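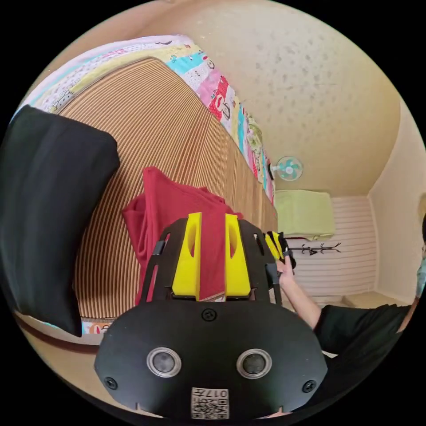 Call for Vendors, Speakers and Helpers
Vistadside Community Wellness Fair

The Vistadside Wellness Fair is accepting applications for booths, short talks and day-of help. The fair is put on by Lungu, a small nonprofit that runs low-cost movement and nutrition classes in Vistadside and Ziduldale. Applications opened in October and close on 11/03/2018 at midnight. We fill spaces as applications come in, so the massage and skin care categories may close sooner.

The fair is indoors, in the Ziduldale Grange Hall on the Vistadside road. Last year's fair drew 653 people through the door, and we expect a similar turnout. Admission is free to the public.

Who we are looking for

Vendors. We want people who make or sell natural health and beauty goods: soaps, salves, teas, herbal products, hair and skin care, candles, yoga and exercise gear, and healthy packaged foods. Makers get first pick of spaces. Resellers and direct sales reps are welcome, with a limit of two booths per company. If you sell for a company that is already full, we will put you on a waiting list and tell you where you stand.

Practitioners. Chair massage, acupuncture, reflexology, foot care, health coaching, physical therapy, nutrition counseling. If your work requires a state license, send a copy with your application. Practitioners may charge for short sessions on the day. Post your prices where people can read them before they sit down.

Speakers. We need people for short talks in the side room. Topics we would like to fill: sleep, cooking with less sugar, reading a cosmetics label, stretching for people who sit all day, and caring for an older parent at home. Other topics will be considered. Talks should teach something people can use, and selling from the front of the room is not allowed. You can take a booth as well and point people to it when you finish.

Day-of helpers. We need people for the welcome desk, parking, setup, teardown and the children's corner. Helpers in the children's corner must be 18 or older and will need to complete a background check form. All other jobs are open to anyone 14 and up.

What a booth includes

Each booth comes with one table, 2 chairs and a sign with your business name. Power is available along the north wall only, and you must ask for it on the application. Bring your own extension cord and tape it down. Wireless service in the hall is weak – if you take cards, have a backup.

Tables come bare. Bring a cloth that reaches the floor on the front side. Tents and canopies do not fit indoors. Racks and shelves are fine if they stay inside your space and do not block the booth next to you.

Booth fees are on the application form. Nonprofits and students pay half. There is no fee for speakers or helpers. If the fee is a hardship, write to Yaneth Llanos before you apply and she will work something out with you. Fees are refunded in full if you cancel before the deadline and are not refunded after it.

Rules for vendors and practitioners

Do not claim that a product treats or cures a disease, either on your signs or in conversation. We have asked people to take signs down in the past and will do it again.

Open flames, incense and plug-in diffusers are not allowed. Some of our visitors have asthma or are sensitive to scent. Keep testers capped between uses.

Food samples must be prepared in a licensed kitchen or come from sealed packages. List every ingredient on a card at the table.

You are responsible for collecting and paying your own sales tax.

Booths stay up until closing. Packing up early makes the aisles hard to get through, and vendors who do it will not be invited back.

How we choose

Yolanda Arboleda and Alcides Salazar read the vendor and practitioner applications. They try to keep a mix of categories and to leave room for people who have not been at the fair before. A returning vendor does not automatically get the same spot. Dolores Alcantara schedules the speakers and will call you to talk through your outline. You will hear from us by email whether or not you are accepted. 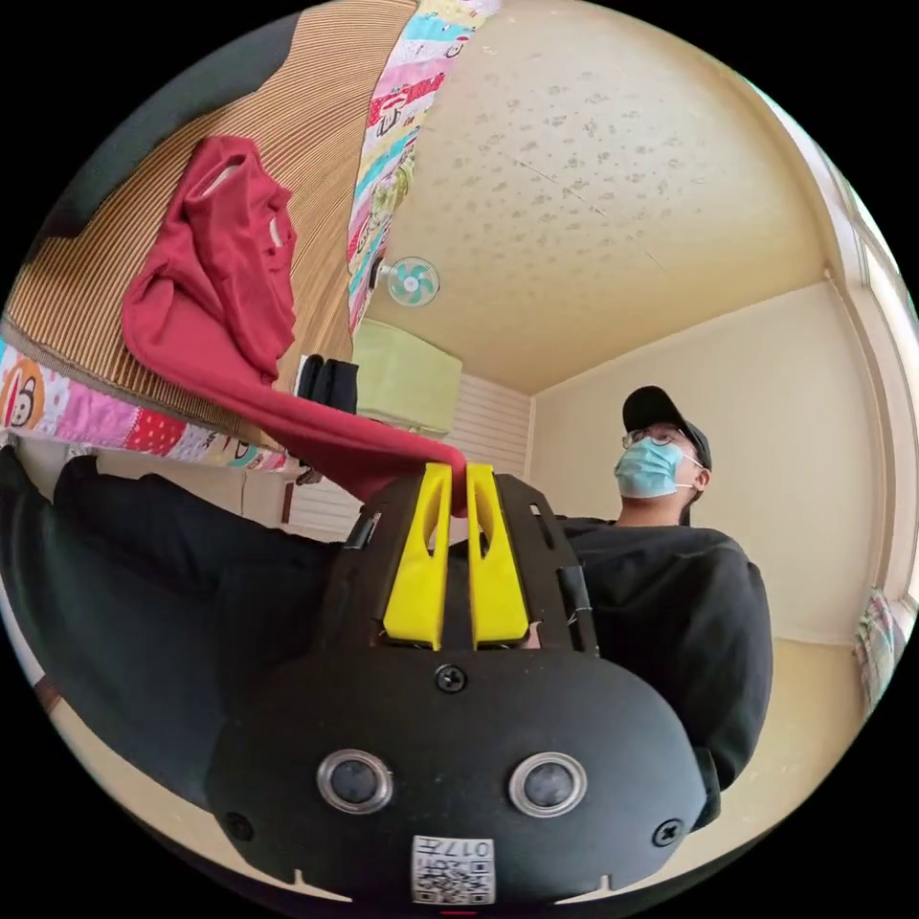
Can I share a booth with another business?

Two businesses may share one booth, and you pay a single fee. Send one application with both names on it, and describe what each of you will be selling. Both businesses need to meet the rules above.

Do I need insurance?

Massage and other hands-on practitioners need to show proof of liability coverage. It is recommended for everyone else but not required.

When can I set up?

The hall opens to vendors the evening before and again early on the morning of the fair. Your acceptance email will have your load-in time. Unload at the side door, then move your vehicle to the back lot so the front spaces stay open for visitors.

Can I donate a door prize?

Please do. Drop it at the welcome desk with your business card attached. Filtetti, the tea shop next to the post office, is giving the main basket again this year and will also take early drop-offs at the counter.

Is the building accessible?

The front entrance has a ramp and the restrooms are on the same floor as the hall. The side room has one step, and we put a portable ramp over it. Tell us on the form if you need a wider booth space or a spot near the door.

How to apply

Pick up a form at Filtetti or at any Lungu class, or ask us to email you one. Send back:

The completed form
Two or three sentences on what you sell, offer or want to talk about
A photo of your booth or products, if you have one (vendors only)
Copies of any license or insurance
Your fee, by check made out to Lungu (vendors and practitioners only)

Speakers should add a short outline and say whether they need a projector. We have one projector and it is old, so handouts are a good idea.

Helpers do not need to fill out the long form. Send your name, phone number, age if under 18, and which job you would like. Shifts are roughly 2 hours, and we still need 5 people for teardown. Lunch is provided for anyone who works a shift.

Questions about booths go to Yaneth Llanos. Questions about helping go to Nidia Quintero, who is also at the Lungu office most mornings. Completed forms can be left in the drop box outside the office door at any hour.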